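Folding long sleeves

Posted by Delyth Jarman, 2/22/19

The long sleeves have come out of the drawer again. I sort them twice a year, once now and once in November, and each time I end up refolding most of the pile. Short sleeves I can do while talking on the phone. Long sleeves need a flat surface and a bit of attention, and the thin knits are the worst of the lot.

For years I folded on the bed. The doona is too soft and the shirt sinks into it, so you smooth one side and the other side creeps. A table is better. Bare timber is a bit slippery for a light knit, so I put a cloth down first. Mine is an offcut from the fabric shop in Tomoana, which I bought to line a trunk and never did. Any plain cloth with a bit of grip will do. I'd pick one in a different colour from most of your clothes so you can see where the edges are.

My method has four steps and I do them in the same order every time.

Lay the shirt out with the neck to your left and the hem to your right. Pull the hem straight first, then the shoulders. If you start at the shoulders the hem ends up on an angle.

Bring the sleeves down beside the body, with a small gap on each side. If a sleeve has bunched at the elbow, hold the cuff and give it a light tug. Don't iron it at this stage. Most of those creases settle in the drawer.

Fold the far side in to the middle, sleeve and all, then turn the sleeve back on itself so it runs down the length of the shirt. Same again with the near side.

Fold the hem up to the neck, then in half once more if your drawer is shallow. Mine is, so I do.

Heavy jumpers I leave at a single fold and keep on the shelf. The Peritz cardigan gets its own spot because the buttons mark anything under it.

I had two shirts go to the op shop this time, both grey, both gone at the cuffs. The Trarinden one stays even though the colour has faded, as it is still the warmest thing I own that fits under a coat. I also found a pillowcase that I'd been looking for since we moved from Polau.

With the shirt spread out on the table in the last one:

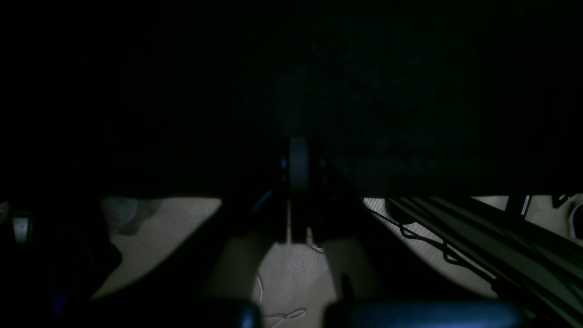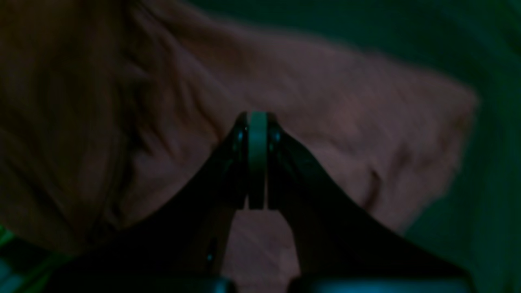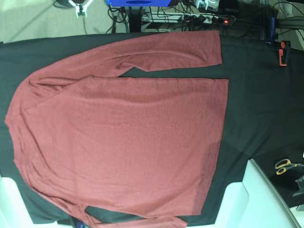 Reading time: 2 min

The rust red colour is hard to match, so that shirt mostly goes with jeans. I keep it near the top of the pile for that reason.

Next job is the sock drawer, and after that the linen cupboard, where the fitted sheets have been shoved in at the back since before Christmas. If you have a decent way of folding a fitted sheet, leave it in the comments.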